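Ticket 723, kitchen stuff, opened by Biljana Tomić
Status: still open

Hi again! So the gray dish rack from Nerard is still giving me grief. My small plates stand up fine, but anything bigger (my dinner plates are 27 cm) leans over and slides into the next row. I tried them facing the other way, then skipping every second slot, which helped a little but now only 7 fit.

Your reply said to check that the prongs match the ones in the manual. Mine came without a manual, so I took everything out and had a look from the top.

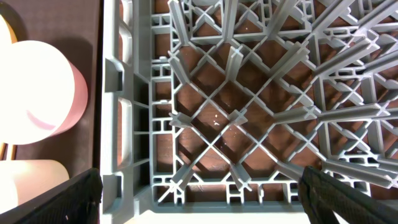
Rack from above, no plates in it, on the wood table.

Is there a wider insert I can buy? Or should I just swap it for the Grora one?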